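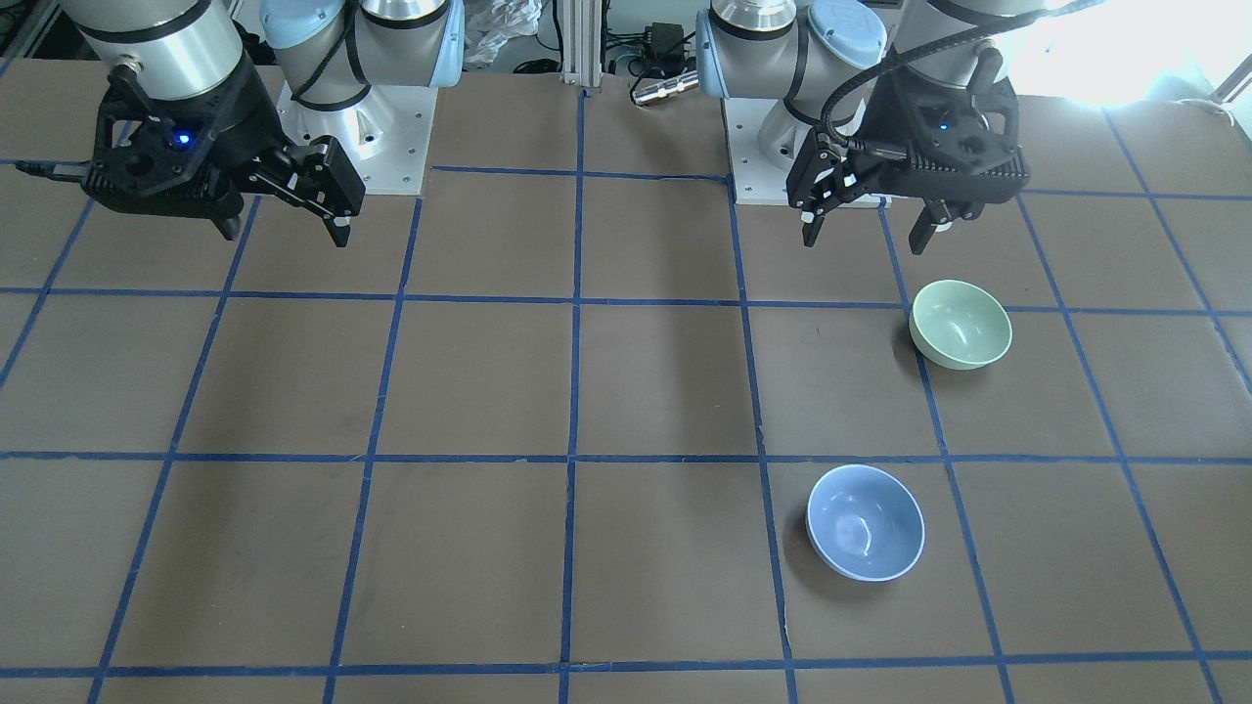 News > Press releases > Community and learning

Print this page | E-mail this page

Tables, tape and two bowls: Trasholm opens its sorting room to all

For immediate release, June

Trasholm, the household skills centre on Wainwright Street, is opening its sorting room to the public this month, with 29 free sessions for anyone who would like more order in their kitchen at home.

The sessions are built around the taped table, a method the centre has been using in its own classes for two years. A big brown tabletop is marked out in squares with dark blue tape, and everything from a cupboard or drawer is brought to it and given a square. Spoons go with spoons, lids go next to the pots they fit, and the things that have lost their partner get a row to themselves. Bowls come first, as they are easy to pick up, easy to stack and nearly every home has too many of them!

"I love the moment when people start moving things from one square to the next without being asked," said Sigrún Thoroddsen, who leads the programme. "They come in saying they are hopeless at this sort of thing, and twenty minutes later they are telling the person beside them where the whisk ought to go."

The method grew out of a laying-the-table class taught by Nipon Siriwan, who taped up his first table so that beginners could see how much space a place setting needs. It soon spread to the rest of the centre. More than 2,000 people have now tried it, in classes at Trasholm and on visits to schools and sheltered housing in Lornar.

Each session lasts 145 minutes with a tea break in the middle. Those taking part are asked to bring one box of things from a kitchen cupboard (no sharp knives, please) and will go home with the same box, sorted, and a roll of blue tape for use on their own table or shelf. Anything they decide to part with can be left on the swap shelf by the door.

Feven Assefa came to a trial session in the spring with her two sons. "The boys made it into a board game straight away, with rules I still don't follow," she said. "We did the plastic tubs and then the baking drawer, and now they want to do the shed."

The tape for the programme has been given by Tevon, a local hardware shop. Its manager, Bjartur Lykkegaard, will be running the first evening session himself.

Sessions start at 10am and 6.30pm. Places are free but should be booked at the front desk or by phone. The room is on the ground floor and has step-free access from the car park.

Press contact: Rocío Maldonado, Trasholm press desk. Visits to the sorting room can be arranged on request.

Print this page | E-mail this page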